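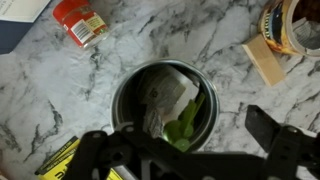
The can on the counter, with the odds and ends still in it.

Filed under: Home & Kitchen > Small Storage > Reader Reviews

I have wanted to write about the Cerkby can for a while now, and I kept putting it off, partly because it feels a little silly to review a metal can and partly because I wanted to live with it first. Well, I have lived with it since February, and I have opinions (my sister would say I always do), so here we go.

The Cerkby is a plain round can, open at the top, with a shiny silver rim. I paid 16 dollars for mine. That's a lot for a can, I know! You can rinse out a tomato can for free, and I did that for years, but a tomato can has that edge inside where the opener went around, and after the second Band-Aid I was ready to pay for a rim I could run my finger over. This one is smooth all the way around. I've reached in half asleep at six in the morning looking for a pencil stub and come out fine.

I use it as a catch-all on the kitchen counter. At the moment it has a crumpled bit of pale gray something in it, a few green leaves that came off a fake plant, and a rough little gray lump I keep meaning to throw out. That's a pretty typical load for our house. My friend Mwanaisha keeps hers by the stove with spoons in it, and it looks much nicer than mine does, but she is a tidier person than I am and always has been. I need a place for the leaves until I get the glue out. Until then they live in the can and I don't have to hunt for them.

What I like best is the width of the opening. My whole hand goes in, and I can see most of what I've got from above without tipping everything out. I had a Gristeo crock before this, a pretty thing with a narrow neck, and every single time I wanted something from the bottom I had to turn it over on the counter and then pick it all up again. I gave it to Rawiri for his paintbrushes and he's very happy with it, so no hard feelings there.

Now for the grumbles. The inside gets dark once you look down past the rim, and small gray things do tend to disappear in there. A lighter lining would help a lot. I tried cutting a circle of white paper for the bottom, which worked for nearly two weeks before it got bent up with everything else. The rim also shows fingerprints, more than I expected, and I wipe it down on Tuesday when I do the counters. Mine are that white marble pattern with the gray veins, so any smudge nearby seems to shout at me.

It is also just one can, and it won't tidy the counter around it. I have a red jar lying on its side back there, a little block of wood leaning where it shouldn't, and paper, always paper. I thought about buying a second one for the overflow, but I know myself, and I'd fill that too.

Massawe makes a set with lids for 50 dollars, if you want something that stacks. I looked at it in the store for a good long while and came home without it. I like being able to drop things in as I walk by, and a lid would stop me doing that.

I'd buy the Cerkby again, though I would wait for a sale. Four stars from me, and I'd go to five if they ever make one with a pale inside.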